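Vestberg Jukora phone controller review

By Dorota Sadowski
26/12/2023

The Jukora is a clip-on controller for phones. It stretches across the back of the handset, puts a stick and a set of buttons on either side, and connects through a USB-C plug in the right grip. Vestberg sells it for runners, kart racers and side-scrolling platform games, and those are the games I tested it with. I did not test it with shooters beyond checking that the triggers worked.

The unit was bought at retail. Most of the play time went into Flemville Dash, the endless runner, and Górecki Rally, which is heavier on the processor and uses analog steering. I logged 90 hours between the two. Leszek Kalinowski, who races in a much higher league than I do, used the same unit on his own phone and kept separate notes.

What comes with it

The controller, a short manual, two rubber inserts for phones of different thickness, and a spare pair of stick caps. There is no case. There is no charging cable either, and the controller doesn't need one in wired mode, where it draws power from the phone. A 300 mAh cell inside the left grip is used only in Bluetooth mode.

The manual covers pairing and firmware updates. It doesn't explain the profile button, and I had to work that out by holding it down in combination with the others until the light changed.

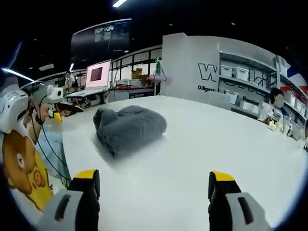
Does the phone have to come out of its case?

It depends on the case. With both rubber inserts removed the clamp takes a thin silicone case, but the USB-C plug is short, and a case with a thick lip around the port will stop it from seating fully. If the plug isn't fully in, the controller connects and then drops out when the phone is tilted.

Fit and handling

The bridge is spring-loaded and slides open far enough for any current phone. Small tablets do not fit. The spring is stiff. I found it easiest to seat the plug side first, then pull the left grip outward and lower it over the other end of the phone. Doing it the other way puts sideways load on the plug, and I would avoid that.

Weight is even from side to side. The grips are shallow, shaped more like the back of an old handheld than a full-size console pad. For a runner this makes little difference. In longer rally stages my ring fingers had nothing to rest on, and I shifted my hold more often than I do with a regular pad. Leszek has larger hands and listed this as his main complaint.

There is a small amount of flex in the bridge if you twist the two halves against each other. It doesn't creak. The phone stays put during normal play, including when I used tilt controls and stick controls together.

Sticks and buttons

The sticks have short travel and a firm return. The default dead zone is too large for analog steering: in Górecki Rally the first part of the stick's movement does nothing, then the car begins to turn more sharply than expected. Vestberg's app lets you reduce it. I set the left stick to the second-lowest step and left it there. At the lowest step the car drifted slightly to the left on straights with my thumb off the stick, so there is a little offset at center on this unit.

The face buttons are membrane type with a soft press. They register early, before the button reaches the bottom. In Flemville Dash, where jump height depends on how long the button is held, that took a few sessions to get used to. Short hops came out as full jumps until I learned to lift sooner. After that I had no further trouble with them.

The D-pad is the weak part. It is a single disc, and rolling from right to down will often give a diagonal in between. In a lane-based runner, down is slide and right is a lane change, so a diagonal is read as one or the other depending on which axis the game checks first. I missed slides this way often enough to move lane changes to the stick.
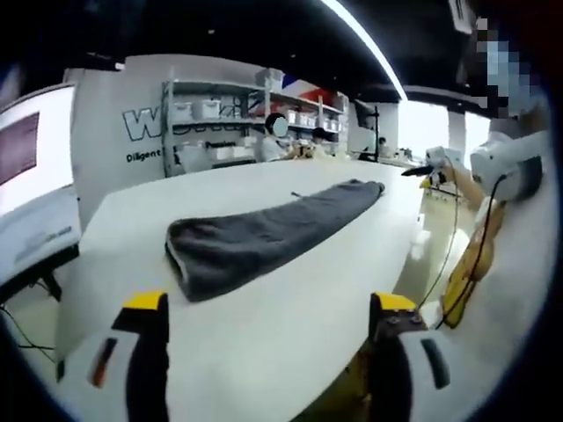
Moving them to the stick costs a little speed, as the stick has further to travel than the disc, but the inputs are clean. Another option is to put slide on a shoulder button and keep the disc for left and right only. Leszek settled on that and preferred it. Both layouts can be saved as profiles on the controller itself, so they carry over if you change phones.

The triggers are analog and have a long, light pull. Throttle control in Górecki Rally is better here than on any clip-on I have used before. Half throttle is easy to hold through a long corner. The shoulder buttons above them are clicky and louder than everything else on the unit, which may matter if you play next to someone who is asleep.

Latency

I don't have the equipment for a proper latency measurement and won't give figures for it. What I can report is a comparison by feel and by results. In wired mode, on a phone with the display set to 90 Hz, I could not tell the controller apart from touch input in the runner. My average distance over a week of wired play was the same as my average over the touch-only week before it.

In Bluetooth mode there is a delay that I noticed at high speed. Obstacles in the late part of a Flemville Dash run come quickly, and I was hitting the leading edge of barriers I would normally clear. In slower games it was no problem. Bluetooth also dropped once during a ranked race, and the game counted it as a retirement.

If you play against other people, use the plug.

Software

The Jukora app is plain and mostly works. It offers button remapping, dead zone and trigger range settings, firmware updates, and a touch-mapping mode for games with no controller support. Touch mapping lets you place virtual fingers on a screenshot of the game and tie each one to a button.

Swipes can be mapped too. You draw a line, set its length, and choose how quickly it plays. For games that only accept swipe input this is the feature you are paying for, and the default swipe speed is too slow. I raised it to the maximum in every game I mapped. One limit is that a swipe must finish before the next one starts, so two quick lane changes in a row sometimes become one.

The app asked for location access on first launch. I refused and found nothing that stopped working. It also asks you to create an account. The skip option is at the bottom of the page in small gray type.

Check the rules of your game before using touch mapping in ranked play. Some games treat it as outside software. Flemville Dash allows it in events and blocks it on the season board, and the block is applied without a message: your score just isn't posted.
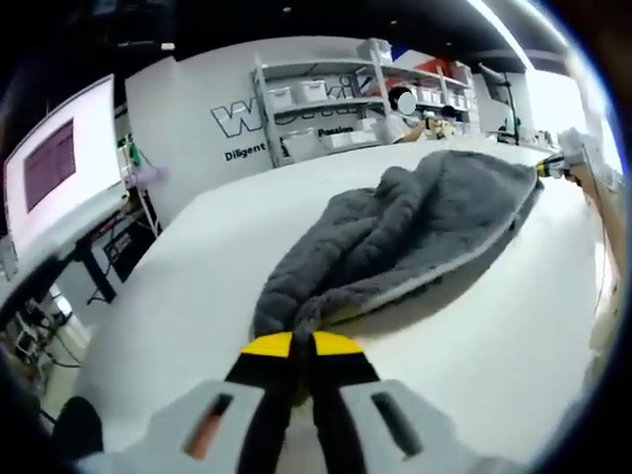 Heat and charging

Pass-through charging works through a second port on the underside of the right grip. It is slower than plugging the charger directly into the phone. During Górecki Rally at high settings, my phone's charge stayed level while plugged in and did not climb. In the runner it rose slowly.

The bridge covers the middle of the phone's back and leaves the top and bottom open. On my phone the processor sits near the camera, so the hot part was uncovered. On Leszek's phone it sits closer to the middle, and he saw the game lower its frame rate on long stages sooner than it did without the controller. A ribbed bridge with some air space would help.

Wear after the test period

The stick caps have lost some texture on the left side. The D-pad feels the same as it did new. The plug has a small amount of play that I don't remember from the first days, though I made no note of it at the time. By my count the unit has been through over 3,000 runs and races across both testers, and no button has failed or begun to double-press.
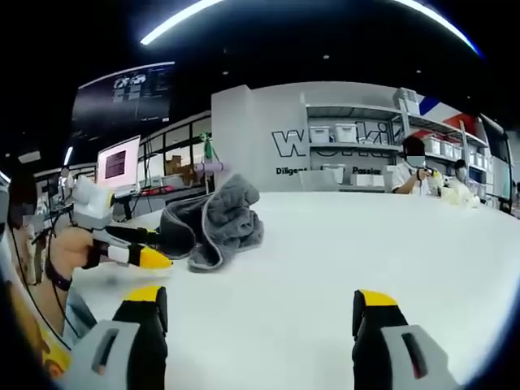
Gray towel on the white table, one corner lifted.

Should you buy it

For kart and rally games, yes, provided you lower the dead zone and your hands aren't large. The triggers are very good and wired play is dependable. For lane runners the answer depends on whether you are willing to stay off the D-pad. If you want a controller mainly for Bluetooth use with a phone on a stand, there are better choices, and you won't be paying for a clamp.

Firmware 2 was installed for the whole of the test. Vestberg lists a D-pad change for the next version. I will rerun the slide tests when it is released and add the results to this page.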